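Home | Shows | Studio | Events | Contact

Studio > Engineering > Safety > Live Session Room Checklist

LIVE SESSION ROOM: SAFETY INSPECTION CHECKLIST

Station: Jugah Community Radio, Studio B
Inspection date: June 14, 2025
Form number: 3218
Result: Pass with two corrections

This checklist is completed before each block of in-studio performances. The inspector marks each item OK, CORRECT or N/A and enters a comment where one is needed. Items marked CORRECT must be closed before a visiting act is admitted to the room.

1. Access and exits

1.1 Both doors open fully and close without force. OK
1.2 Exit path from the performance area to the hallway is clear. CORRECT
Comment: Two Fendard road cases were stored against the rear door. Move them to the equipment closet.
1.3 Exit sign is lit. OK
1.4 Posted room limit of 10 persons is visible from the entrance. OK
Comment: The limit includes the host and the engineer. Guests of the band wait in the lobby.

2. Electrical

2.1 Power strips are not connected to other power strips. OK
2.2 Amplifiers and keyboards are supplied from the marked wall outlets. OK
2.3 Cords show no cuts, exposed wire or loose plugs. CORRECT
Comment: The 25-foot extension cord on the left wall has a cracked plug. Tag it and remove it from service. The replacement is to be the same length.
2.4 Ground fault outlets trip and reset when tested. OK
2.5 Visiting acts have been told to report any shock or tingle from a microphone or guitar at once. OK
Comment: The notice is in the welcome sheet. The host must also say it aloud before sound check.

3. Stands, rods and mounted equipment

3.1 Microphone stands are upright and all clutches hold. OK
3.2 Boom arms carry a counterweight where the microphone is heavy. OK
3.3 Wall and ceiling mounts are tight. OK
Comment: The Molla ceiling bracket was last tightened in November. Check it again at the next inspection.
3.4 Spare rods and loose hardware are kept off the walking area. OK
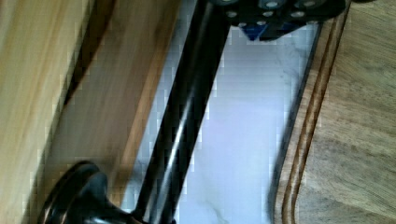
Black rod.

3.5 Speaker stands are pinned and loaded within the maker's limit. OK
Comment: Stands in this room are not to be loaded above 200 pounds under any condition.

4. Sound levels

4.1 The level meter is working and can be read from the host's chair. OK
4.2 Foam earplugs are available at the door. OK
Comment: The box is almost empty. Refill it before the summer sessions begin.
4.3 Monitors are turned down before any microphone is opened. OK

5. Fire and first aid

5.1 Extinguisher is charged, sealed and hung on its hook. OK
5.2 First aid kit is complete and in date. OK
5.3 Candles, incense and fog machines are absent. OK
Comment: The Sasudmont session request included a small fog machine. The request was declined in writing and the act has agreed to perform without it.

Corrections to be closed: 1.2 and 2.3. The duty engineer signs the paper copy posted inside the control room door.

3 COMMENTS

lowendtheory: Does the room limit count someone filming for the station's page? We are a six-piece and would like to bring one person.

Studio Desk: Yes, anyone inside the room during the session is counted. Please list that person on your request form.

pedalsteel_fan: Glad to see the shock notice being read aloud. I played a room years ago with bad wiring and still remember it.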